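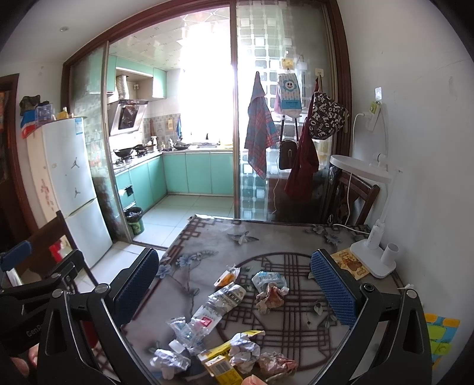 In defence of the person who clears the table

There are two sorts of people in any household: those who leave a wrapper on the table, and those who have strong views about the wrapper. I have been both, sometimes in the course of one evening, and I can report that the first lot sleep better.

The table I have in mind is a dining table in name only. It has a shiny cloth on it with a lattice pattern, blossoms and a bird with its wings out, the kind of cloth that is bought in the belief that meals will be eaten on top of it by people sitting up straight. What it mostly gets is rubbish. Crumpled tissue, clear wrappers with a bit of label on them, a yellow carton that has been torn open and squashed flat. None of it is disgusting and none of it weighs anything. You could clear the lot in less time than it takes to complain about it, and yet I have watched grown adults, me included, move a wad of tissue three inches to the left in order to put down a cup.

I want to argue that this is a moral question. I realise that's a lot to hang on a sweet wrapper.

Start with the flat surface. Any flat surface in a home will be used for whatever you happen to be holding when you walk past it. Tables get the worst of it, being large and at the right height, but I have also seen it done to a piano, an ironing board that had been up since December, and the lid of a fish tank. The first item put down does no harm. One wrapper on a table is just a wrapper waiting for its owner to stand up. The second item changes things. After that the table has become a place where wrappers go, and everyone in the house seems to receive word of it at once.

My brother-in-law, Brijesh Vashisht, holds that rubbish should be allowed to build up until there is enough to be worth a trip. He calls this batching. He picked up the word at Workero, where he did something with schedules, and he has applied it at home with great energy ever since, provided you accept that the energy goes into the explaining. His case is that walking to the bin with one tissue is a waste of legs. Save up ten tissues, a few packets and a box, and you get the job done in a single outing. I used to think this was merely laziness with a spreadsheet attached, but I timed it once, while he was on the phone, and he has a point about the legs. One armful to the kitchen and back is quicker than 11 separate walks with 11 separate bits of cellophane. I haven't told him.

Where batching falls down is on the question of who makes the outing. Brijesh is always still gathering his batch. In all the years I've known him the batch has never been quite big enough, and then somebody comes in wanting to lay the table, sighs through the nose, and does it. His system works beautifully as long as he isn't the only one in it.

Then there is the opposite school, to which my mother belonged, which says you never put the thing down in the first place. She could unwrap a boiled sweet while walking, have the wrapper in the bin before the sweet was properly in her cheek, and then ask whether you were planning to do something about that crisp packet. She had a table you could have operated on. She also never, to my knowledge, sat at it for more than 2 minutes together, and eating a biscuit in her company was like eating one in a bank. I loved her and I would not go back to it.

So I've ended up somewhere in the middle, and the middle has turned me into a bore about technique.

Tissue first, I say. Tissue is the item that other people least want to touch, particularly when it's gone brown, and a brown stain on a tissue may be tea or gravy or something you'd rather not think through. Take it away and the remainder looks like mere packaging, which anybody can face. Next, the cartons. A carton that's already been flattened is a gift, and whoever flattened it deserves some credit even if they then left it lying at the edge of the table like a dead leaf. You can use it as a tray. Slide the small stuff on to it, carry it level, tip. The clear wrappers should go last and need some patience, for they cling. A thin clear wrapper on a glossy cloth is almost impossible to pick up with a dry finger and short nails. You push at it and it slides. You pinch and come away with nothing. I have chased one the whole length of a lattice border and lost it under a lamp.

Which brings me to the lamp. Why is there always a lamp? Ours came from Gindon and has a little pot at one end for pens, and it was bought for a desk that no longer exists, so it lives on the dining table and gives the place the air of an office where nobody's been paid. The trouble with a lamp on a table is that it makes a behind. Without it, the surface is all front. With it, you have a sheltered region in which cards, receipts and instruction leaflets can settle and breed. People will also tuck things under the base, as though that were filing. I once found a Gratport voucher under ours which had been put there so that it wouldn't be forgotten.

I'm told that the modern answer is a small bin on the table itself. Prajapati, the shop near the station, does one with a swing lid, in a choice of pastels, and a friend of mine swears by hers. I've tried to like it. But a table with a bin on it is a table that has given up. You've looked at your own bad habit and built it a house. And a small bin needs emptying into the big bin, so the walk to the kitchen is still there at the end of it, only now you're carrying a pastel object with crumbs in the hinge.

No, what I'd like is something much cheaper, and it's recognition. I would like it to be admitted that clearing a table of other people's wrappers is work. It is small work, and it leaves nothing behind to show for itself, and that's exactly why it goes unthanked. Cook a dinner and there is a dinner. Put up a shelf and your family will have to look at that shelf, and hear about it, for years. Clear a table and all you have made is a table, which everyone believes was there already. The person who did it gets to stand beside it for a moment in the pleasure of seeing the bird on the cloth again, both wings, and then someone comes in with a satsuma.

There was a piece in a magazine at my dentist's which claimed that a tidy table makes for a calm mind. I don't believe a word. I've had some of my calmest hours at a table you couldn't see for packets, and the tidiest man I ever lodged with used to shout at the radio. Tidiness makes for a tidy table. If you want to put your elbows down, or roll out pastry, or spread up to 700 pieces of a jigsaw with most of the sky missing, then you need the space and you have to clear it, and I don't see that it has to improve your character as well.

The one rule I'd bring in, if I had the power, is that nobody may offer an opinion on the state of the table with empty hands. Pick something up first. It can be the smallest scrap on there, a twist of white paper, I don't mind. Then you may say whatever you like about standards, and about whose carton that is, and how it was never like this in your day, all the way to the bin and back.

Brijesh has seen a draft of this and thinks it's unfair to batching. He made his notes on the back of an envelope, and left it under the lamp.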